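小さな衛星の最後の声を聞く

私が日本語でブログを書くのは、久しぶりです。前の記事は語学の試験のことでしたので、急に衛星の話になって、驚く方もいるかもしれません。日本語は大人になってから勉強しましたから、専門の言葉に間違いがあったら、コメントで教えてください。無線の言葉は英語で先に覚えたので、日本語で何と言うのか、一つずつ辞書と日本のアマチュア無線の方のページで調べながら書いています。

9月29日の朝、私はModau(モダウ)という小さな衛星の電波を受信しました。後で記録を合わせてみると、それは2819周目で、私たちの仲間が受信した最後の周回でした。次の周回からは、だれの受信機にも何も入りませんでした。衛星は大気の中に入って、燃えてなくなったと考えられています。

今日は、そのModauと過ごした半年ぐらいのことを書きます。技術の説明は少なくしようと思ったのですが、書いてみたら多くなりました。興味がないところは飛ばしてください。

Modauはどんな衛星か

Modauは、Pelletier工科学校の学生たちが作った超小型衛星です。英語ではキューブサットと言います。大きさは、両手で持てるくらいの箱です。太陽電池と、バッテリーと、小さなコンピューターと、送信機が入っています。アンテナは巻き尺の金属のような細い板で、打ち上げのときは折りたたまれていて、宇宙に出てから開きます。

仕事は主に二つありました。一つは、地球の磁場を測ることです。もう一つは、モールス信号で自分の状態を地上に送ることです。私が毎日聞いていたのは、もちろん二つ目のほうです。磁場のデータは学校の地上局が特別な方式で受け取っていましたので、私のような個人には読めません。

モールス信号の内容は、とても短いです。最初に呼出符号があって、その後にバッテリーの電圧、箱の中の温度、コンピューターが再起動した回数が続きます。これを繰り返すだけです。速さはゆっくりで、初心者の私でも紙に書き取れました。学生の代表だったKarim Salamehさんがメーリングリストに書いていましたが、速さを遅くすることは、設計のときにずいぶん議論になったそうです。ゆっくり送れば、それだけ電力を使います。しかし、だれでも耳で聞けるようにしたい、という意見が最後に通りました。私はその決定にとても感謝しています。

衛星は春に放出されました。最初の週は、本当に生きているのかどうかもよくわからず、メーリングリストには「聞こえない」「たぶん聞こえた」「雑音だと思う」という短いメールばかり来ました。最初にはっきりした録音を出したのは、Isabelle Marchandさんです。Isabelleさんは長い間衛星の受信をしている方で、山の上に家があって、地平線がほとんど全部見えるそうです。うらやましいです。録音を再生したら、雑音の向こうから細い笛のような音が出てきました。私は台所で三回聞きました。

私の受信の設備

私はRusthamという町に住んでいます。家は集合住宅の三階で、ベランダは南西を向いています。大きなアンテナは管理の規則で立てられません。それで、手で持つアンテナを使います。

アンテナは八木アンテナです。ご存じの方も多いと思いますが、これは日本の発明です。日本語を勉強し始めたころ、先生に「八木」は人の名前だと教えてもらって、それまで英語で「ヤーギ」と発音していた自分が恥ずかしくなりました。私の八木アンテナは、木の棒と、溶接に使う細い金属の棒で作りました。作り方はインターネットにたくさんあります。寸法はミリメートルまで正確に切らなければならないと書いてありましたが、私のものは少し曲がっています。それでもよく聞こえます。

受信機は、パソコンにつなぐ小さなソフトウェア無線です。値段は安いです。アンテナと受信機の間に、弱い信号を大きくする増幅器を入れています。最初は増幅器をパソコンのすぐそばに置いていました。これは間違いでした。ケーブルの中で弱くなってから大きくしても、雑音もいっしょに大きくなるだけです。アンテナのすぐそばに移したら、聞こえる範囲が急に広がりました。本には最初の章に書いてあることなのですが、私は飛ばして読んでいました。

衛星がいつ来るかは、軌道要素というデータから計算します。二行の数字の列で、インターネットで公開されています。これを予報のソフトに入れると、私の町から見て何時何分にどの方角から昇って、どのくらいの高さまで上がって、どちらに沈むかがわかります。

春のころ、いちばん条件の良い通過は11分続きました。しかし、ベランダからは北と東が見えませんから、私が聞けるのはその半分ぐらいです。南西の空に来るまで待って、来たら急いでアンテナを向けます。衛星は意外に速いです。初めのころは、私が方角を確認している間に、もう通り過ぎていました。

もう一つ難しいのは、ドップラー効果です。救急車のサイレンと同じで、衛星が近づくときは周波数が高く、離れるときは低くなります。Modauの周波数では、上下に十キロヘルツほど動きます。モールス信号を耳で聞くためには、受信の周波数を少しずつ下げていかなければなりません。ソフトに自動でさせることもできますが、私は自分で回すほうが好きです。左手にアンテナ、右手にマウスを持って、ベランダの戸を開けて、体を半分だけ外に出します。向かいの建物の人は、私が何をしていると思っていたでしょうか。

夏の受信

夏になると、生活が衛星の時間に合うようになってしまいました。通過の時刻は毎日少しずつ早くなります。朝早く起きる週と、夜遅くまで待つ週が交代で来ます。会社では眠かったです。

記録はノートに書きました。日付、時刻、最大仰角、電圧、温度、再起動の回数、そして天気です。天気はこの周波数にはほとんど関係がないのですが、ノートに欄を作ってしまったので、最後まで書きました。「くもり」「くもり」「小雨」「くもり」と続いています。Rusthamはそういう町です。

電圧を続けて書いていると、衛星の一日が見えてきます。太陽に当たっているときは電圧が上がり、地球の影に入ると下がります。影から出てすぐの通過では、温度が零度より低いことがよくありました。それが次の通過では、もう春の部屋のような温度になっています。軌道の向きはゆっくり変わりますから、影に入らない時期もあります。その時期は電圧がずっと高くて、温度も高くて、私は少し心配しました。心配しても、もちろん何もできません。
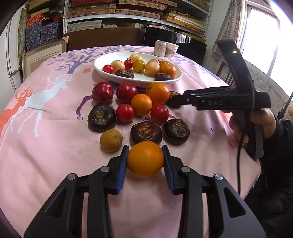 8月に、一度だけ大きな故障がありました。再起動の回数が急に増えたのです。それまでは一週間に一回か二回だったのに、一日の間に何度も再起動していました。ある通過では、呼出符号の途中で音が切れて、しばらくしてから、また最初から始まりました。私は録音をメーリングリストに送りました。

返事をくれたのは、Pelletier工科学校で学生を指導しているMunther Haddadin先生でした。先生のメールはいつも短いです。「ありがとう。役に立ちます。電源の監視の値を変えてみます」と書いてありました。学校の地上局がある場所からは、ちょうど再起動が起こる時間帯の通過が見えなかったのだそうです。私の録音と、Isabelleさんの録音と、もう一人の方の録音を並べると、再起動はいつも影から出た直後に起こっていることがわかりました。冷たいバッテリーの電圧が少し下がったとき、それを故障だと判断して、コンピューターが自分を止めていたようです。

数日後に新しい設定が送られて、再起動は減りました。私はベランダで信号を最後まで書き取って、再起動の回数が前の日と同じ数字だったとき、思わず声を出しました。隣の部屋の人に聞こえたかもしれません。

受信した記録を学校に送っていた人は、全部で18人以上いました。国も仕事もいろいろです。会ったことがある人は、その中ではHoward Ellwoodさんだけです。HowardさんはTrultdaleに住んでいて、私の町から電車で行けるところです。夏の終わりに一度、庭のアンテナを見せてもらいました。回転する台の上に長い八木アンテナが2本あって、パソコンが計算した方角に自動で動きます。通過の間、私たちは椅子に座って、お茶を飲みながら音を聞きました。とても快適でした。でも、少し物足りない気持ちもありました。アンテナを手で持っていると、信号がいちばん強い向きが、腕でわかるからです。Howardさんにそう言ったら、「冬になってもそう言うかどうか、また聞きますよ」と笑われました。

高度が下がる

Modauには、エンジンがありません。軌道を上げることはできないので、放出された日から、少しずつ落ちていました。高度四百キロメートルくらいのところにも、とても薄い空気があります。その空気に当たって、衛星は毎日ほんの少し速さのもとになるエネルギーを失います。おもしろいことに、軌道が低くなると、衛星の速さは前より速くなります。失っているのに速くなる、ということが私にはなかなか理解できませんでした。紙に式を書いて、やっと納得しました。日本語でうまく説明する自信がありませんので、ここでは書きません。

太陽の活動も関係があります。太陽が活発になると、地球の大気が温められて膨らみます。すると、同じ高さでも空気が濃くなって、衛星は早く落ちます。今年の夏は活発な日が多く、学生たちの最初の予想より落ちるのが早くなりました。最初の計画では、冬まで飛んでいるはずでした。

私がいつも見ていたのは、一日に何周するかという数字です。春にはほとんど動かなかった数字が、九月になると、毎朝見るたびに増えていました。最後の一週間は、グラフの線が上に曲がって、ほとんど立っているように見えました。

受信にも変化がありました。まず、通過の時間が短くなります。低いところを飛ぶ衛星は、すぐに地平線に隠れてしまうからです。そして、予報より早く来ます。前の日の軌道要素で計算すると、何十秒も違っていることがありました。私は予報の二分前からベランダに立つことにしました。それから、信号がとても強くなりました。距離が近いからです。春には雑音の中から探していた音が、九月の終わりには、アンテナを向ける前からパソコンのスピーカーで聞こえていました。元気になったように聞こえるのですが、実際にはその反対のことが起きています。

学校では、磁場の測定をできるだけ長く続けるという計画になりました。低い高度でのデータは珍しいのだそうです。データをまとめているChantal McIntyreさんは、メーリングリストに毎晩その日の進み具合を書いてくれました。Chantalさんのメールには、学生たちが地上局に泊まっていることや、ピザの注文を間違えたことも書いてありました。私はそのメールを読むのが楽しみで、寝る前に何度も受信箱を見ました。

最後の朝

前の夜の予報では、大気に入る時刻には何時間もの幅がありました。つまり、朝の通過があるかどうかは、だれにもわかりません。私は目覚まし時計をかけましたが、その前に目が覚めました。

外はまだ暗くて、風はありませんでした。ノートには「くもり、西のほうに少し星」と書いてあります。私はいつもより早くベランダに出て、アンテナを南西に向けて待ちました。パソコンの画面には、青い雑音の滝が流れているだけです。予報の時刻の一分前になっても、何もありません。三十秒前にも、何もありません。もう終わったのだと思いました。

そう思ってすぐ、画面の右の端に、斜めの線が出ました。とても強い線でした。私は慌ててマウスを回しましたが、周波数の動きがいつもより急で、最初の呼出符号は聞き逃しました。次の呼出符号は、はっきり聞こえました。電圧は普通でした。温度は、それまでに見たことがないほど高い数字でした。ただ、私の書き取りが正しいかどうか心配でしたので、後で録音を聞いて確認しました。同じ数字でした。

温度が高かった理由が空気との摩擦なのか、それとも太陽の光がよく当たっていただけなのか、私にはわかりません。Haddadin先生に聞いたら、「両方の可能性があります。今、学生が調べています」という返事でした。

再起動の回数は、八月の修理の後からほとんど増えていませんでした。そのことがうれしかったです。

信号は、南の低いところで建物の陰に入って消えました。いつもと同じ消え方です。特別なことは何もありませんでした。私はアンテナを下ろして、受信の時刻と数字をノートに書いて、録音のファイルを学校に送りました。それから朝ご飯を食べて、会社に行きました。

昼休みにメールを見ると、次の周回で待っていた人たちから「聞こえない」という報告が来ていました。その次の周回も同じでした。春の最初の週と同じように短いメールが並んでいましたが、「たぶん聞こえた」と書いた人はいませんでした。夕方、Chantalさんが、運用を終わりにすると発表しました。最後に受信の報告があったのは2819周目で、報告したのはHowardさんと私でした。同じ通過を、Howardさんは庭の椅子で、私はベランダで聞いていたのです。Howardさんの録音のほうが、最初の呼出符号から入っていて、ずっときれいです。

落ちたところを見た人はいません。計算では、海の上だったようです。小さな衛星ですから、地上までは何も届かないと聞いています。

今、考えていること

あれから何日かたちましたが、まだ朝早く目が覚めます。予報のソフトには、Modauの名前が残っています。軌道要素がもう更新されないので、ソフトは古いデータで計算して、次の通過を表示します。もう存在しない衛星が、今夜も南西の空に来ることになっています。消そうと思って、まだ消していません。

ノートは最後まで使わずに、白いページがたくさん残りました。学校から、受信の記録を紙のまま写真に撮って送ってほしいと頼まれましたので、今週はその作業をしています。私の数字の七は一に見えるらしく、学生から何度か質問のメールが来ました。申し訳ないです。

Karimさんは学校を卒業して、別の町で就職するそうです。後輩たちが次の衛星を準備していますが、打ち上げの時期はまだ決まっていません。Haddadin先生によると、次もゆっくりしたモールス信号を入れる予定で、速さについての議論は今年も始まっているそうです。もし意見を聞かれたら、私は遅いほうに一票入れます。

これから受信を始めたい方のために、私がした失敗を書いておきます。増幅器はアンテナの近くに置いてください。パソコンの時計は必ず合わせてください。私は時計が四十秒遅れていることに気がつかないで、二週間も「今日も聞こえない」と書いていました。それから、パソコンが自動で更新を始めないように、設定を確認してください。これで良い通過を一つ失いました。仰角がとても高い、夏の間でいちばん良い通過でした。

最初は、よく聞こえる衛星で練習するのがいいと思います。私は初めからModauだけを追いかけましたので、聞こえないときに、自分の設備が悪いのか、衛星が悪いのか、わかりませんでした。Isabelleさんに相談したら、まず別の強い衛星を聞いてみなさいと言われて、その日のうちに聞こえました。設備は大丈夫で、悪いのは時計でした。

アンテナは、ベランダから部屋の中に入れて、本棚の横に立ててあります。少し曲がっていた棒は、暇ができたので直しました。直したら前より良くなったのかどうか、比べる相手がもういないので、別の衛星で試してみるつもりです。来週は朝の通過が多い週です。

追記:コメントで「斜めの線」の意味について質問をいただきました。画面では横が周波数、縦が時間です。衛星が近づいてから離れていくと、周波数が高いほうから低いほうへ動きますので、線はまっすぐではなく、Sの字を伸ばしたような形になります。低い軌道の衛星ほど、真ん中の傾きが急になります。最後の朝の画面も保存してありますが、慌てていて、線が始まるところが切れていました。始まりから写っているものはHowardさんが持っていますので、公開してもいいかどうか、今度聞いてみます。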